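3. Gathering the Demonstrations

We come now to the part of the work that took up most of our time, and which papers of this kind tend to pass over in a paragraph.
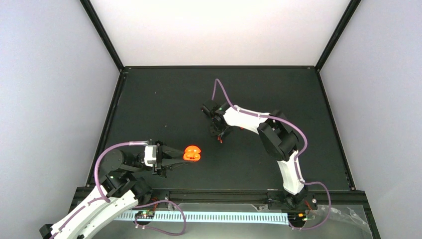
Figure 1. The Nistbridge cell, with two arms sharing one dark tabletop. The left gripper is holding an orange object shaped like a small pepper or squash; the right gripper is empty and points down at the table.

When we first planned the collection we supposed that the hard part would be the learning, and that the examples would more or less look after themselves once we had a pair of arms, a table and a few patient people. We were wrong about this, and rather cheerfully wrong for several weeks. Our first batch, gathered in August, had to be put aside almost whole. The operators had become so quick at the task that they left out the small hesitations and second tries from which a learner might have picked up how to put things right, and the policy trained on that batch (we called it Nullport, and the name has stuck to everything built on it) would carry on quite happily with its fingers closed on thin air.

3.1 The task

The task is a handover. One arm picks up a single soft or rounded object, brings it towards the middle of the table and holds it a little above the surface; the other comes across, takes it and sets it down on its own side. We chose it because it is dull to describe and surprisingly fussy to do. Both arms must be in the same small patch of space at the same time, and the one that gives must let go neither too soon nor too late. Lobed shapes such as the one in Figure 1 are the fussiest of the lot, for a grip that lands in a hollow holds nicely and one that lands on a ridge tends to roll.

We kept the table otherwise bare during these sessions. Clutter is a fair test of a finished policy, and we do come to it in Section 5, but at this stage we wanted any failure to be a failure of the handover and of nothing else. The camera stayed in one place throughout, looking down over both arms, and we resisted the temptation to nudge it even when we were sure we could find a better view.

3.2 Sessions and operators

Each operator worked in sittings of no more than 111 minutes, breaks included, a limit we settled on after watching the quality of the grips fall away towards the end of longer ones. There were 7 operators in all, and 3 of them had never driven an arm before. We were glad of these newcomers. Their runs are slower and less tidy, and they wander about a good deal on the approach, but they cover far more of the table than the practised hands do, and leaving them out made the trained policy noticeably more brittle.

Operators were told to finish a run even if it was going badly, and to try again from wherever the object had ended up. Soon-im Jang, who wrote the instruction sheet, put this in the very first line after the August batch, and we would urge anyone setting out on similar work to do the same. A run in which the object is dropped, found and handed over properly is worth a great deal to us.

3.3 What was kept

After sorting we were left with almost 330 runs. Sorting was done by eye, in the Godico viewer, with two people looking at every run and a third brought in where they disagreed. The disagreements were mostly over timing. Some of us felt that a long pause with both grippers on the object was a fault, while others took it for ordinary care, and in the end we kept such runs and marked them, so that readers who take the stricter view can leave them out.

Joint positions, gripper openings and camera pictures were all saved against one clock. For the first few sittings the right arm's record lagged a little behind the left's, a slip we found only when the Shin baseline kept letting go early, and those runs were lined up again by hand before any of the training reported in Section 4.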